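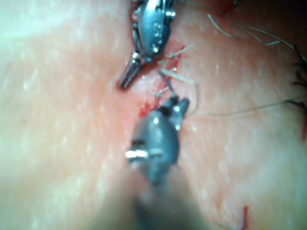 Suturing work in the Endau test series. The two instruments face each other across the incision, with the suture strand between them.

Endau project: progress report to Fovance
Reporting period: January to March
Prepared by Agnese Adomaitis, test lead, Strachan laboratory

1. Summary

In this period we continued the suturing trials on tissue and we collected 1,055 stitches out of the 2,000 which were agreed in the work plan. We are behind the plan. The main reason is a fault in the control of grip force, which made us stop all tissue work in the second half of February. The fault is now understood and a temporary correction is in use. The permanent correction is not finished, and we ask for your decision on one point (see section 5).

2. What happened

During a morning session in February the lower instrument did not open its jaws when the operator gave the release command. The thread was under tension at this moment. The operator tried the command again, with no result, and then moved the arm back a small distance to see if the jaws would free themselves. The thread cut into the tissue at the edge of the wound before it broke. The emergency stop was pressed after this, and I must write clearly that it should have been pressed before.

No person was hurt. The damage was limited to the tissue and one instrument, whose jaw cable was stretched and had to be replaced.

When we looked through the logs of earlier sessions, we found 13 cases of the same kind. In all of them the release came late, but it came, and the operators had noted it as "slow jaws" or did not note it at all. We did not treat these notes as a fault report. This was our mistake. The notes were kept in the session book and I read the session book only at the end of each month.

3. Cause

The grip controller, supplied with the Zisilon software package, estimates the force at the jaws from the motor current. When the wrist is bent strongly and the thread pulls from the side, the cable friction becomes higher and the estimate is too low. The controller then closes more tightly to hold the force it believes is missing. If the grip passes an internal limit, the controller goes into a hold state and ignores the release command until the current falls again.

The hold state was made to prevent the dropping of a needle. It is reasonable for a needle. For a thread under tension it is dangerous, and the display gave the operator no sign that the hold state was active.

We could repeat the fault on the bench with a spring in place of the tissue. It appeared only with the lower instrument. We think this is connected to the position of the lower arm, which works with a larger wrist angle in our setup, but we have not yet proved it by exchanging the two arms.

4. Measures taken

The release command now has priority over the hold state. With this change the needle can be dropped more easily, and the operators were informed.

A yellow warning is shown on the console when the hold state begins, together with a short tone.

The rule for the operators was rewritten. After one failed release the arm is not moved, and the emergency stop is pressed.

The session book is now read by me at the end of every session day. Any remark about the jaws is entered as a fault.

Tissue work started again in March with shorter sessions. The fault did not return up to the time of writing, but the number of stitches made after the change is still too small to say that it is solved.

5. Open points and request

The permanent correction needs a force sensor close to the jaws, so that the controller does not depend on the motor current only. We have 2 sensors on loan for bench tests. To equip both arms we would have to use money from the travel line, which is mostly unspent. We ask Fovance to approve this transfer.

We also ask to move the end of the stitch collection by two months. If the sensors are not approved, we can still continue with the temporary correction, but I would then propose to keep the wrist angle of the lower arm limited, and some of the difficult stitch directions would be missing from the results.

The exchange of the two arms is planned as the next bench test. I will send the logs of the February session together with the cable inspection sheet in a separate message.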